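The small kitchen, put right
Four metres of worktop, one pot, and an argument about grout

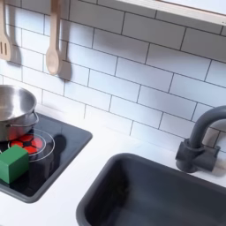 Lizeth Huamán wanted white. White tiles, white top, the lot. Her partner Jhosep Huanca wanted anything but, on the grounds that he does most of the frying. She won, mostly. He got to choose the grout, and went dark grey, so the lines show and the splashes between them don't.

Good call, that. Pale grout looks lovely for a month. Then it's September, you've made jam twice and you're on your knees on the worktop with a toothbrush.

The Melcombe flat is small. Forty square metres, kitchen included, and the old one had a drawer that only opened if the oven was shut. So the rule for the new one was simple – if it isn't used most weeks it doesn't live here. Out went the fish kettle. Out went three colanders (three!). The good knives stayed, and the little steel pot that does eggs, rice, custard and the morning milk.

Spoons are on the wall. Lizeth was against it, she thought it would look like a farm shop, but a spatula in a drawer is a spatula you can't find with onions catching. Wood only, plain, pale, nothing with a slogan on. They get a rub of oil when somebody remembers.

"I reach up without looking now," says Jhosep. "At my mum's I still do it and theres nothing there."

Ida Teuber, who fitted the tiles, likes a brick pattern for small rooms. Easy on the eye, she says, and forgiving if the wall isn't straight, and this one wasnt. The whole back wall came to 364 tiles with cuts. She lost 4 to a bad blade, and charged 300 for the labour. Her one bit of advice: seal the line where tile meets worktop before you put so much as a kettle down.

The worktop is matt. Shiny would have shown every crumb, and there are always crumbs. Lemon juice gets wiped up quickly, turmeric quicker. There is one yellow patch by the bread bin already and we have been asked not to dwell on it.

What would they change? A deeper shelf, says Lizeth. Another hook, says Jhosep, for the ladle, which is currently living in the fruit bowl.

Words: Maritza Chávez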